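MODULE 4 HANDOUT
Evaluating a Commercial Product: The Skarno Hand-Held Gripper Kit

Course: Automation Equipment and Procurement
Instructor: Roksolana Dovhaniuk
Laboratory supervisor: Hongjun Yin
Revised 19 April 2026

4.1 Purpose of this module

Students in this course learn to judge equipment before money is spent on it. Module 4 takes one product, the Skarno hand-held gripper kit, and follows it through the review procedure introduced in Module 2. The kit is sold to laboratories and small firms that wish to record how a person picks up, moves and sets down objects, so that the recordings can later be used to train a robot arm. The operator holds the gripper, closes the fingers by means of a trigger, and performs the task by hand. A camera mounted on the tool records the work.

The course does not recommend for or against purchase. Each student group will submit its own finding, and groups may reasonably differ.

4.2 What is supplied

The standard kit contains one gripper tool, a camera mount, two spare finger pairs, a charging lead, a printed quick guide and one year of access to the Rokier recording software. The camera itself is purchased separately. Students should note this point when they prepare the cost sheet, as it was missed by several groups last June.

The list price used for this exercise is 700 dollars. A replacement finger pair is priced at 29 dollars. Software access after the first year is charged at 400 dollars per year for each workstation. For comparison, the Taro kit, which was the subject of Module 3, has a higher purchase price and no yearly fee.

4.3 Points for inspection

The following points are to be examined in the laboratory session and entered on Form B.

1. Trigger and travel. Open and close the fingers slowly through their full range. Record any point at which the motion catches. Repeat with the tool held at arm's length and then with the wrist turned.

2. Balance and fatigue. Each member of the group is to hold the tool in the working position for ten minutes. Comments on comfort should be written down at once and signed. Left-handed students should say so on the form.

3. Finger wear. The fingers are sold as consumable parts, and the quick guide gives no service life. Inspect the edges and the top faces under good light. Scuffing is an ordinary result of use, but chipped or frayed material near the gripping face can affect how small objects sit between the fingers. Both fingers should be inspected while they are fully open.
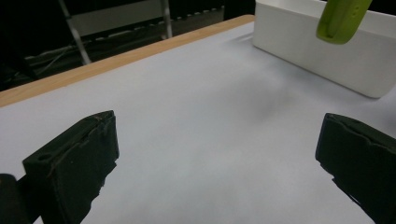 4. View from the tool. The camera looks past the fingers toward the work. With the fingers open, both should remain in view, one to each side, and the table between them should be clear to see. In the view reproduced with point 3, a white open-topped box on the far side of the table is only partly included, as is the green item at its rim. Groups should decide whether this matters for the task they have in mind, and should state the distance at which a whole container comes into view.

5. Surface and lighting. A pale, smooth table covering gives strong contrast with black fingers. Dark surfaces do not, and the outline of a finger may be hard to find in the recording. Test at least one pale and one dark surface, and keep the room lighting the same for both.

6. Software. Record one short sequence, stop, and open it in Rokier. Confirm that the trigger position and the picture agree in time. Write down the version number shown on the opening screen.

4.4 Scoring

Form B carries 70 points in total. Points 1 and 3 carry 15 each, and the remaining four carry 10 each. A score without a written comment will be returned to the group. The comment need not be long, but it must state what was done and what was observed. General remarks such as "good quality" or "works well" receive no credit.

Cost is not part of the score. It is reported separately on the cost sheet, which should cover three years of use and include the camera, the software fee and a stated allowance for replacement fingers. Groups are to explain how they arrived at the allowance. An inspection of the present condition of a finger does not by itself show how long it has been in service, so the usage log must be consulted as well.

4.5 Questions to raise with the supplier

The Mazandarani sales office has agreed to receive one consolidated letter from the class. Each group may contribute up to two questions. Past letters have asked whether spare fingers from an earlier production run will fit the present tool, whether recordings can be exported after software access has lapsed, and who pays for return shipping under the warranty. Replies are placed in the course folder as they arrive.

Questions already answered in the quick guide will be removed before the letter is sent.

4.6 Submission

Form B and the cost sheet are due at the start of the Module 5 lecture. Both must carry the names of all group members. Requests for a second laboratory session should be made to Hongjun Yin in writing - the tool may not be taken out of the laboratory, and spare fingers are to be signed for individually.

Reading for the next module: Sections 1 through 3 of the course reader, with special attention to the sample service contract and its table of excluded parts.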